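Drarovance Stacking Cubes, reviewed after a long winter indoors

I've put off writing this because I wanted to live with the things for a bit first. There are plenty of toy reviews written by people who opened the box that morning, took one nice photo on a sheepskin rug and called it a day. We've had ours since September, they have been slept on, posted behind the radiator and sent to my sister's in Stidville by mistake, and I feel I've earned an opinion.

I bought them at Hashemi, the toy and stationery shop on the hill in Cesetcombe. If you don't know it, it's the one with the steps that are murder with a pushchair. I went in for a birthday card and came out with a birthday card and a bag of cubes, which is how most of my visits go. You buy them loose from big tubs by the till, picking your own colours, and the lady behind the counter was very patient while my son (then not quite three) changed his mind again and again. Blue, then green, then a different green, then all of them back in the tub and start over.

And that brings me to the first thing I like, which is the colours. They're proper colours! We have a set of wooden blocks from my mother-in-law in tasteful porridge shades and I can't tell you how little interest anybody under five has in them. These are bright. The blue is the sort of blue you get on a swimming pool floor, and you can spot it from across the room, which matters a great deal when you're doing the bedtime tidy with one eye open. The greens vary, mind you. If you buy a few at a time, as I did, don't expect the second lot to match the first. I've got a really strong one and a much softer, paler one, and my son has decided they are different colours altogether and has names for both (Frog and Pea). I was a bit annoyed about it and then I got over it.

The second thing is the size. They fit a small hand and they don't fit a small mouth, or at least not the mouths I've had round here. I'd still keep an eye out with a real baby. My niece had a good go at one over Christmas and got nowhere, though she did cover it in satsuma.

They aren't all identical in shape either. Some have quite sharp edges and some are rounded off at the corners, and this makes more difference to the stacking than you'd think. The crisp ones go up beautifully. Put a rounded one in the middle of a tower and it has a slight wobble to it, so you learn to save those for the top. Or you don't learn, if you're three, and you scream. I'd buy mostly crisp ones if I were starting again. The rounded ones are nicer to tread on, so there's that.

Where we use them most is the table. I put a white cloth down, partly because the table is my gran's and I don't want it scratched, and partly because it takes the clatter off. If you live in a flat with somebody underneath you, do this. The cubes sit perfectly well on cloth so long as you pull it more or less flat, though a fold in the wrong place will have your tower over. Out come a few of the cubes, out comes a dish from the kitchen, out comes whatever soft thing is in favour that week, and that's usually me free to drink a hot cup of tea to the bottom.
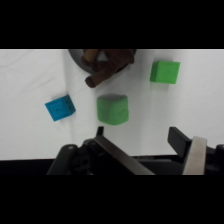
Touran Mousavi wrote to me after I mentioned the cubes in my last post to say that hers didn't hold their interest past a fortnight, and that she thinks loose blocks need something to go with them, a pot or a tin or a few animals, or they end up at the bottom of the basket. Her two only came back to theirs when she started leaving out a mixing bowl.

I think she's right, and I'd go further and say don't buy any of the add-ons. Drarovance do a sorting tray and it's a lot of money for a tray. Use a dish. Ours gets filled and emptied and filled and emptied, then it's a pond, then it's a bed and somebody has to be tucked up in it. The cubes have been dinner, luggage, a wall, medicine and, for one difficult week, all of them were called Reiko after Reiko Shimada at playgroup, who my son worships. None of that needed a tray.

Now the moans. I do have some.

Cleaning is the big one. Ours have a pattern of squares pressed into the faces, one inside another, and it's lovely to run a thumb over, but porridge gets in there. So does play dough. So does that grey fluff that I swear this house makes by itself. A wipe won't shift it. I sit with an old toothbrush and a bowl of soapy water and do the lot in front of the telly every couple of weeks, and it's quite soothing if I'm honest with you, but you might have other plans for your evening. I wouldn't put them in the dishwasher. I did put one in the dishwasher. It came out fine but smelling of lemon for days and he wouldn't touch it.

The bag they come in is hopeless – thin, no drawstring, split at the seam before we'd got it home. Use an old shoe bag.

And they're fiddly to buy if you can't get to a shop. You can order them by post but then you get a mixed bag of 100 and no choice of colour, and I can't think what I'd do with that many. We manage very happily with far fewer. More than he can carry in two trips and they just become a floor covering.

On lasting, I've no complaints at all. They've been thrown down the stairs as a game and there's hardly a mark on them. The colour hasn't rubbed off anywhere. I fully expect to be getting these down from the loft for grandchildren, along with the porridge blocks, which will still look brand new.

Would I buy them again? Yes, and I did, another handful for my niece's birthday, all blue so there's no arguing over Frog. If you're going in to Hashemi, ring first to see what colours are in the tubs, and leave the pushchair at the bottom of the steps.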